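Block Sorters Wanted, Part Time, Patience Essential

Preler is looking for two people to work at a table in our Filtelton workshop, moving colored cubes to where they ought to be and then, more often than you might like, moving them back again. The post starts in November and runs through the winter, by which point you will have firm opinions about tape.

We should be clear about the glamour. There isn't a lot. The workshop is on the second floor of the old Rothe building, over a tile showroom, and the elevator is a matter of faith. The heating comes on at seven and goes off when it feels it has done enough. Coffee is free and tastes free.

What the job is

You set out a small number of cubes on a marked table according to a printed card. You check the layout against the card. You watch a short run, write down where everything ended up, and reset. A run lasts a couple of minutes, and a good day is 80 resets. A bad day is also 80 resets, but with more sighing.

The cards are where the skill comes in. "Yellow on the corner" means overlapping the tape. "Yellow near the corner" means something else, and we have had long lunches about what. You will be expected to tell a cube that is in the square from a cube that is on the square from a cube that is merely thinking about it, and to write down the right one at four in the afternoon.

The table has been in service for a while and shows it. Please don't try to scrub it back to youth. Marks and holes stay as they are, and the tape gets replaced only when the shift lead agrees it has to be, after which everybody measures it again. 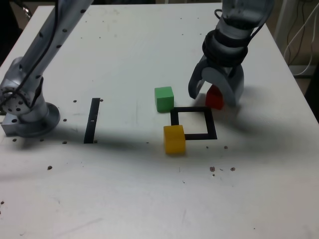
What you'll do on a shift

Lay out red, green and yellow cubes from the card, using the tape as your reference.

Fill in the log sheet by hand, in writing that a second person can read. We type it up on Fridays and would like to stop guessing.

Keep sleeves, mugs, phones and sandwiches off the table. The sandwich rule was added recently.

Stand behind the floor line whenever a run is going, and stay there until the shift lead calls it finished. This is the one rule we have no jokes about.

Put the cubes back in their tin at the end of the day. If one is missing, look under the radiator first.

Who we're after

You don't need a degree, a background in anything or a passion for cubes. You do need to be over 18, steady on your feet for a few hours, and able to tell red, green and yellow apart without help. People who straighten pictures in other people's houses tend to do well here. So do former librarians, quilters and anyone who has run a school cafeteria.

It helps if you can do the same thing many times and still notice when it goes differently. If you get creative when bored, we wish you well and suggest our neighbors at Lollulham, who make puppets.

Hours and pay

Shifts are mornings or afternoons, up to 32 hours a week between Monday and Saturday. Saturdays are optional and quiet. Pay is hourly, the training day is paid at the full rate, and we cover bus fare within town.

How to apply

Send us half a page about yourself and the shifts you could manage. Skip the cover letter template. Tell us about something dull that you did carefully for a long time, and how you kept it up. Drop it at the Preler desk in the Rothe building any weekday before noon, or push it under the door and knock.

Shortlisted applicants will be asked in for a trial hour with the cards. Bring reading glasses if you use them.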